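Nov 21, 2022

Equipment planning, bench arms

Spent most of the morning on the spring request. It has to go in by March and I would like a draft well before that, so I'm putting down where things stand while I still remember which quote said what.

What we have now: 2 arm stations in use. Both run most of the day. When one goes down for a gripper change or a cable problem, the whole schedule slides, and we end up doing evaluation runs in the evening. The request is for one more complete station plus spares for the existing ones. I had two more stations in the first version and took one out. We don't have the people to run four and it would sit there.

Quotes so far:

Simport. Arm, controller, pendant, mounting plate. Best price on the arm itself, but the gripper is separate and so is the adapter flange. Shipping is not in the quote. Warranty is one year and repairs go back to them, which means packing the arm and losing it for weeks. Asked if they do loaners. No answer yet.

Imai. Higher price, gripper and flange included, two-year warranty. Same controller family as what we already have, so the code should move over without much trouble. Lead time is the weak point. They would not commit to a date in writing.

Cunport. Grippers and fingers only. Soft finger pads come in packs of 40 and we go through them faster than I had down in last year's sheet. One pack per station is the minimum, I'd rather have two on the shelf.

Cotari. Camera mounts, cables, lighting. Their total came to $1,383 for everything on the list. That includes the second side mount, which could be dropped, but I want to keep it. Every time we share a mount between stations the calibration has to be redone and half a day goes.

Leaning toward Imai for the arm. On paper Simport is cheaper, but once the gripper, flange and freight are added the gap gets small, and the controller question is worth money too. Need to put real hours against that. Last time we brought in a different controller we lost most of a month to it and none of that showed up in the budget.

Things that got left out of the last request and had to come from general supplies:
Power strips with long enough leads
E-stop box and bracket
Table clamps
Cable ties and sleeving
Spare fingertips
Label tape
Put all of these in as lines this time, even the cheap ones.

Tabletops: keep the light wood. A white laminate top was suggested and I'm against it, our older data is all on wood and I don't want to change two things at once. If we do want a different surface for testing, a mat is cheaper and can be rolled up.

Power: the new station needs its own circuit or at least a drop that isn't shared with the soldering bench. Facilities wants a floor plan before they will give a number. To do.

Objects for the task sets: this is a small line but it keeps coming up. We buy whatever is near the office supply shelf and then can't get the same thing again when it wears out. Proposal is to buy 5 of each item up front, label them, and keep the extras in a closed bin.
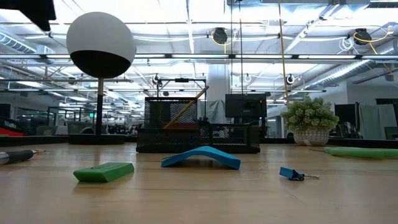 For the tabletop set the list should have a mesh organizer, long pencils, markers, binder clips, blocks in a few colors and the arch pieces. The organizer is the one to be careful with. A different mesh or a different compartment height changes the placing task, so all of them should come in the same order. Pencils are cheap, get a box. Clips with a key ring on are harder to pick than plain clips and I'd like both kinds listed as separate items so they don't get swapped.

Pool noodles get cut down and pieces go missing. Add a few full-length ones.

Storage: one more shelf unit. The spare parts are in the same boxes as the returns and I found a finger pad in there today that I had already reordered.

Rough order of priority if the request gets cut:
Spares and finger pads for the current stations, keep no matter what
Cotari list
Task objects and bins
New arm station
Shelf unit

It feels wrong to put the arm that low, but without spares we lose the stations we already have, and that costs more than not growing.

Still open:
Written lead time from Imai
Loaner answer and freight cost from Simport
Floor plan to facilities
Check whether the service contract on the older arm can be moved to the new one or has to be bought again
Ask if unspent money from this year can cover the Cunport pads now, that would take a line off the spring sheet

Spreadsheet is in the shared folder under planning. The Imai column still has the old gripper price in it, don't use that total until I fix it.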